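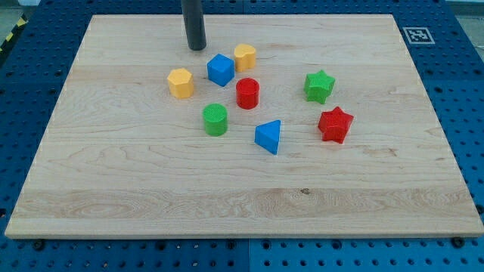 Glued-up board, figure running horizontally across it. Small knot in the pale band.

December, 4:40 pm, finish bench

Good day! I finally got to the oil and shellac trials I've been putting off, and the results are more interesting than I hoped. Writing it down while my fingers still smell of it.

The question, for anybody picking this up cold: how do we get curl to show in pale wood without turning the whole piece orange? The Tustosberg order wants the wood light. Damir Nikolaidis says their front room gets low winter sun from one side, so every streak of figure will either sing or vanish depending on what we put on it. I'd like it to sing.

Four offcuts, all from the same plank, all planed and then scraped. I stopped sanding early on number 2 by mistake and left it that way to see.

No. 1: straight linseed, flooded, wiped after 22 minutes. Huge pop, gorgeous for a minute, and then the yellow comes up. By the time I'd had tea it looked like weak tea itself. Too warm for this job, but I'd use it on a tool handle in a heartbeat.

No. 2: thin blonde shellac over bare wood. The scratches read before the figure does. My fault, don't blame the shellac.

No. 3: thin blonde shellac, then the Skokov wax, buffed with a brush. Oh this one! Move your head and the stripes roll over and swap light for dark. Hardly any color shift against the untreated end (I taped off the last 5 inches for comparison, please leave the tape on). Feels like paper that's been handled a lot.

No. 4: one very light coat of linseed, left alone overnight, then shellac. Deeper than 3 and a little warmer. Damir picked this one blind from across the room. I picked 3. We went back and forth with the lamp held low and I'll admit 4 wins from the side and loses from straight above.

Scraper notes. The new burnisher from Teltell is a joy. It turns a hook in two strokes and the shavings come off like tissue, even where the grain dives. Keep the scraper skewed on curly stuff, pull lightly, and quit the second you get dust. I tore out one spot on no. 3 by going straight across with a tired edge. Fixed it by flipping direction and taking a wider area down, took ages.

Grit: I tried a patch at 1000 on the back of no. 1 out of curiosity. Very silky, but the oil barely went in and the figure looked sleepy beside the scraped face. No reason to go that fine before oil. Between shellac coats, yes.

Shellac is the flakes from the jar marked So, mixed this morning. Dries fast in this cold, faster than I expected. The older jar on the shelf stayed tacky on a glass test, so I've put a cross on its lid. Toss it if you need the jar.

Oily rags are hung flat outside on the rail. Don't ball them up, don't bring them in.

To do:
Another no. 3 and another no. 4 on wider stock, with end grain this time
Water ring test on both (cold glass, then a hot mug)
Ask Damir which wall the window is on
More wax, we're down to a scrape in the tin

Leaving both favorites on the sill tonight so I can see them in morning light before the lamps go on. Can't wait.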